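Bedroom clear-out, part 2. The desk was last month and I said I'd do the bed and bedside cabinet next, so I'm doing them.

Rule for this one: everything that has drifted onto the bed gets sorted on the bed. No carrying things off to other rooms to "deal with later".

I've got two bags on the go, one for the bin and one for recycling, plus a tray from Gadlow for whatever goes back to the kitchen.
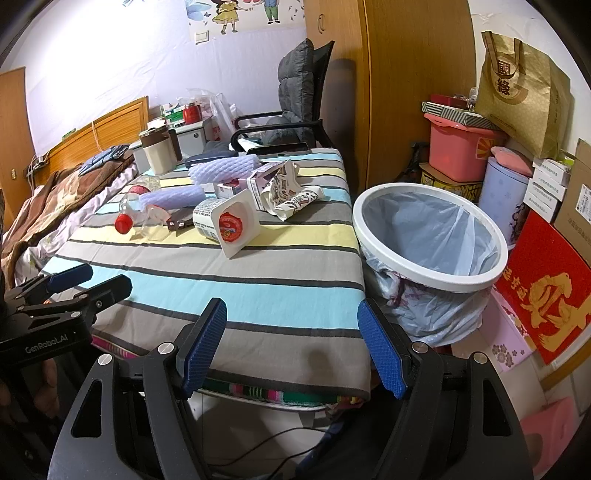
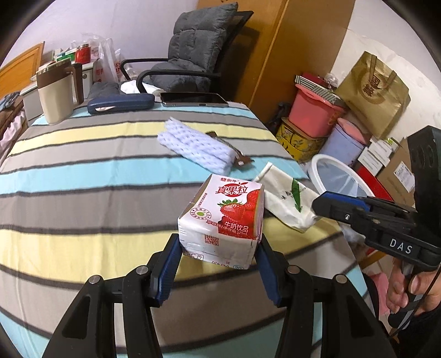

Snacks are the main problem in my room. I buy them for the week, eat them in bed and leave the packets where they land. The striped sheet doesn't help, as small things get lost against it, but the strawberry milk carton with the red lettering is easy to spot. It's 125 ml, so a couple of mouthfuls. Cartons like that get rinsed and go in the recycling if your council takes them. Mine does.

Foam sleeves off fruit: I keep a few for wrapping glasses when I move. The rest go in the bin.

Yoghurts go back in the fridge if they're unopened and haven't been out long. Otherwise bin.

Someone asked about the bedside cabinet. It will get one Grolluvby basket for boxes and tins, and the mug goes down to the kitchen every morning. If the basket is full, nothing new comes in.

Sheet goes in the wash at 40 after this. Crumbs shaken out of the window first.

Total time allowed is 20 minutes, timer on my phone. Part 3 is the wardrobe, which will need longer than that. I still have a Chevalier coat in there that I haven't worn since December.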